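Vehicle Lease Offers Data Card

Share 2 | Comments 2

Summary

The Vehicle Lease Offers collection holds the published terms of personal lease and finance offers made by car dealers in the Stiralton area. It is maintained by Emeck and is intended for researchers, advice services and members of the public who wish to compare the cost of leasing a car over time. The present release is dated 28/03/2019 and replaces all earlier ones.

Contents

The collection covers 69 offers on new passenger cars and light vans. Each record sets out the model name, trim, length of agreement, initial payment, monthly payment, yearly mileage limit and the charge for each mile above it. Where a dealer stated an interest rate, it is given as printed. Where no rate was stated, the field is left blank and should not be read as zero.

Prices are in pounds and include VAT unless the record is marked as a business offer. Delivery charges and the first registration fee are held in a separate column - dealers differ in whether they include these in the advertised figure.

Sources

Offers were taken from printed leaflets, showroom price lists and dealer websites. Two dealer groups, Kourkoulas and Bimo, supplied their terms directly in spreadsheet form. Leaflets were typed in by hand and checked against the original by a second member of staff. Paper originals are kept by Emeck and may be consulted by appointment.
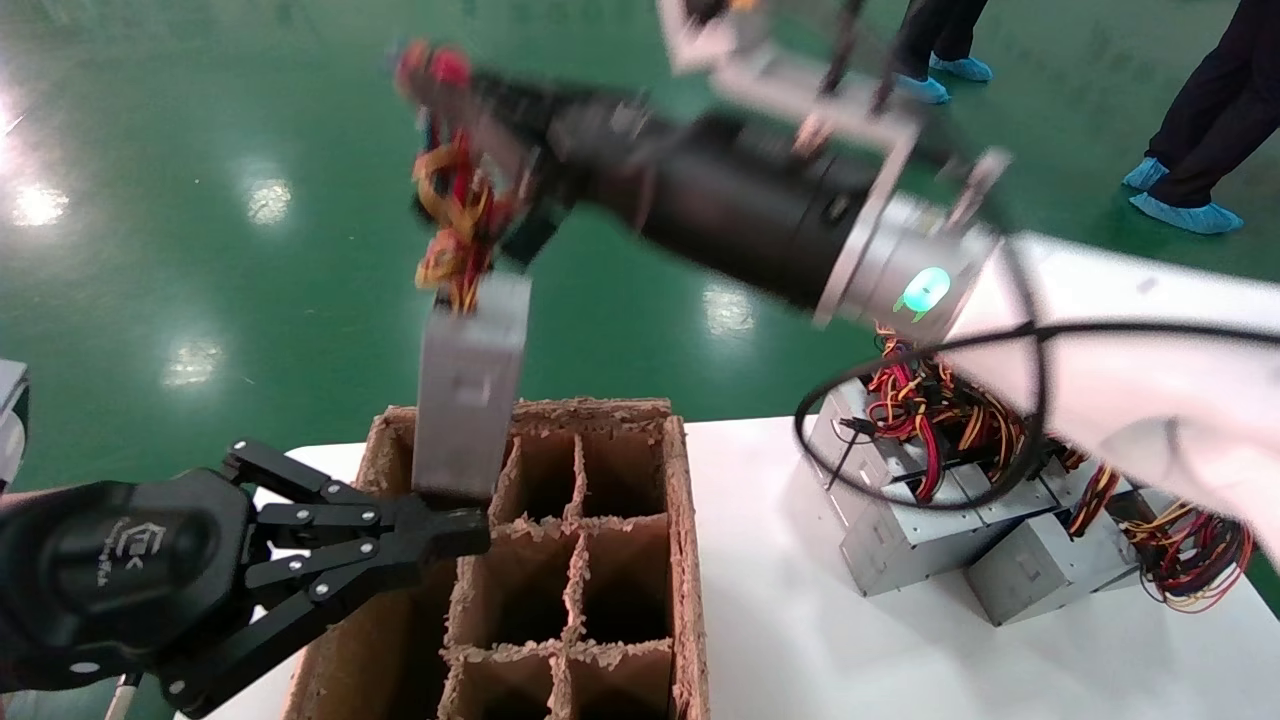
Vol. 2, No. 2

Known limits

The records show advertised terms only. They do not show what any customer paid, and they take no account of part exchange, loyalty discounts or credit checks. Offers on used cars are excluded. Coverage of electric models is thin and should not be used to draw conclusions about that part of the market.

Some offers were withdrawn before their printed closing date. In such cases the printed date has been kept and the word "withdrawn" entered in the notes column.

Use and citation

The collection may be copied and reused free of charge, provided that Emeck is named as the source and any changes are clearly marked. It must not be presented as financial advice or as a current price list.

Corrections

Errors should be reported in writing to Emeck, quoting the record number and the field concerned. Accepted corrections will appear in the next release, planned for September.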